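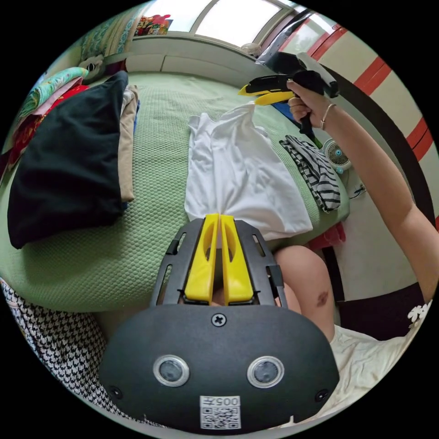 2020-07-27

Farncombe releases second expansion for card game Traltia

Farncombe today released Aranda, the second expansion for its cooperative card game Traltia. The set contains 50 new player cards and one double-sided scenario board, and requires the base game. It is playable with 2 to four players.

Aranda introduces the Reserve keyword. A card with Reserve may be placed face down beside the player's discard pile at the end of a turn, then played at a reduced cost during any later defence step. A player may hold one reserved card at a time. Cards in reserve do not count toward hand size.
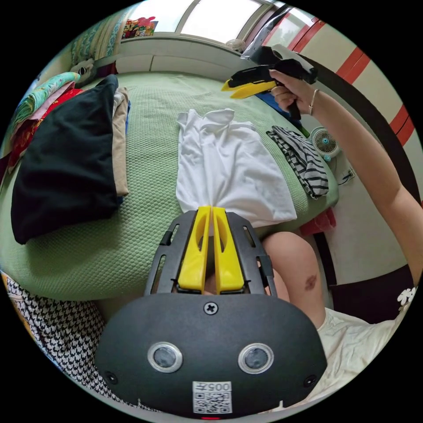 The expansion also revises the timing of the Recall action. Recall now resolves before damage is assigned — a change that applies to all earlier Traltia cards. An updated rules sheet is included in the box and replaces the base game's section on combat order.

Balance testing was carried out by Mindmont over 1,692 recorded games. Four cards were recosted as a result, and one was withdrawn from the set.
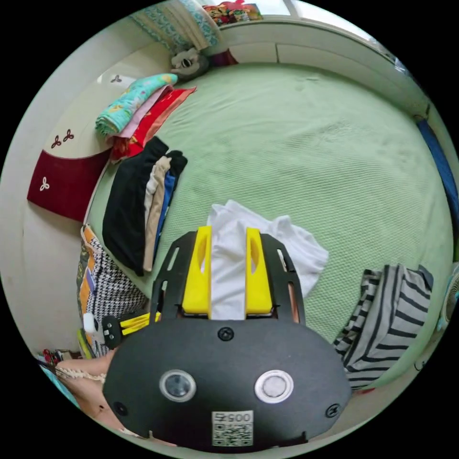
The first printing is limited to 2,000 copies, of which almost half are allocated to hobby stores. Remaining stock will be sold by mail order. Card backs and dimensions match the base game, and existing sleeves and dividers will fit.

Store orders for the first printing close at the end of July.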